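Wurkus: read me first

Hi! This is the notes file for Wurkus, my small collection of box-folding and packing sessions on a marble-look tabletop. If you only want the files, skip down to the folder bit. If you want to know why I got so fussy about cardboard, keep going.

What's in it

There are 24 sessions in this release, all about taking a flat box blank and getting it to the point where something can go inside. I like the flat ones best, before any folding (you can see all the creases and you start guessing which flap wants to go first). A blank that has spent a month under a pile of other blanks has its own ideas about lying flat, and I've left those sessions in on purpose.

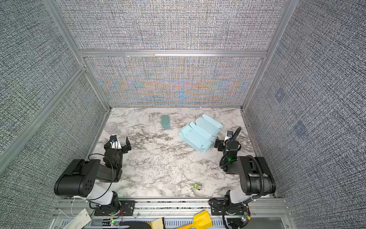 Light blue blank unfolded on the tabletop, teal-green pad and clear cup toward the back.

The colours matter more than I thought they would. My first try, back when the project was still called Funton, used white boxes on the same sort of white and grey pattern, and trying to mark where a flap ended made my eyes water. Light blue is so much easier! If you're putting together your own set, pick a box colour that isn't anywhere in your tabletop.

Folders

boxes: sessions where the blank is the main thing
extras: sessions where other objects stay out on the table
surface: views with a lot of bare tabletop
notes.txt: my labels, one line per session, typos included

Labels are plain words: flat, part folded, closed. I didn't try to label individual creases. I did for 2 sessions and it took me a whole evening, so no thanks. If a box was between states I wrote "part folded" and moved on.

About the surface folder

Please don't throw these out as blanks! The veining is busy, with dark streaks crossing each other and pale patches in between, and there are fine scratches over the top of that. If you're looking for thin edges like a box crease, the tabletop will happily hand you plenty of false ones. I use this folder to check for exactly that. 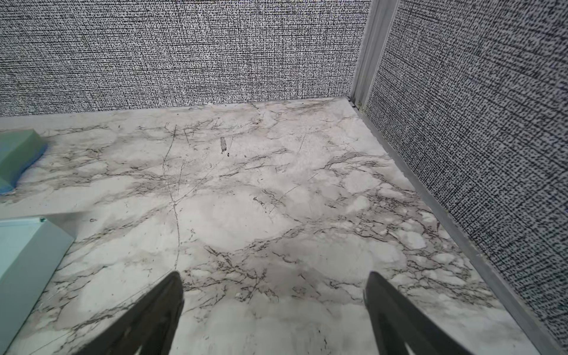

Žofie Vávra wrote back after trying the first upload that the veins fooled her edge finder far more often than the creases did, and could I please put the surface views in their own folder so she could test on them separately. Done, as of 2022-03-18.

Known problems

Session 7 is labelled "closed" in notes.txt and should be "part folded". I'll fix it in April along with the spelling. The extras folder is also a bit of a grab bag, sorry.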